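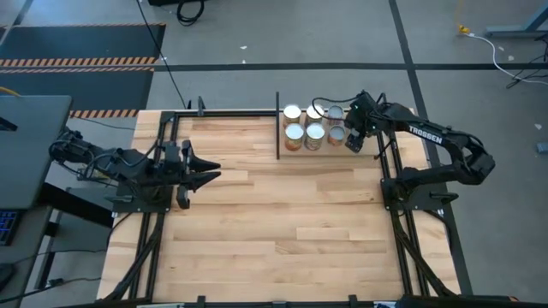

Nam-gil Geum is not afraid of losing the job to a robot, but wants to know who will teach the new people when the easy tasks are gone. It is a good question, and many workers ask it.

At Ferel, food cans are sorted and put in order before they go into boxes. In the past, people did this all day with their hands. One box line handled 603 cans in a morning, and each can had to be lifted. After some hours the shoulders hurt.

Now a pair of robot arms can do part of the lifting. Each arm has joints, like your elbow and your wrist, and a gripper with two fingers. An arm does not get tired. But it also does not know what a can is for, and it does not notice a bad smell!

So the people do other work. They check the cans for dents, they show the arms new movements, and they stop them when something is wrong. Learning this took almost 3 months. Some workers like the change. Others miss talking together at the long table.

Ask a grown-up you know: which part of your work would you give to a robot, and which part would you keep?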